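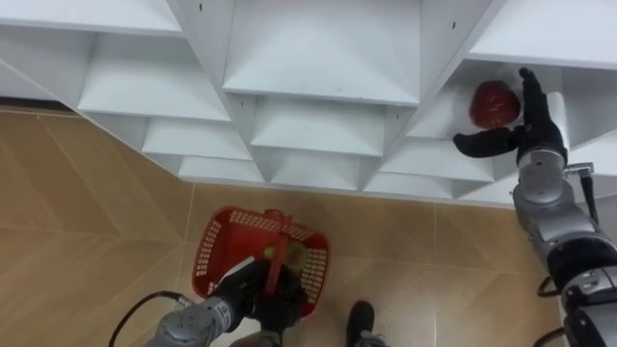 Fig. 1. White cubby shelves, seen from above.

Yarn Weight and Blanket Warmth, by Hendrik Postma
2021-11-17

So for my project I knit the same baby blanket square twice, once in Skolivano (a chunky wool) and once in Elard, which is way thinner and kind of slippery. I cast on 41 stitches for the chunky one and then had to rip the whole thing out, ugh, and start over on bigger needles. The Elard square took 46 rows and felt like it took a year!

I wrapped each square around a mug of hot tea and checked the temperature every few minutes. Skolivano won, but only by 2 degrees, and I really thought it would be more. My gauge was pretty uneven on the Elard (lots of little gaps near the edges), so I'd like to knit that one again before I trust the number.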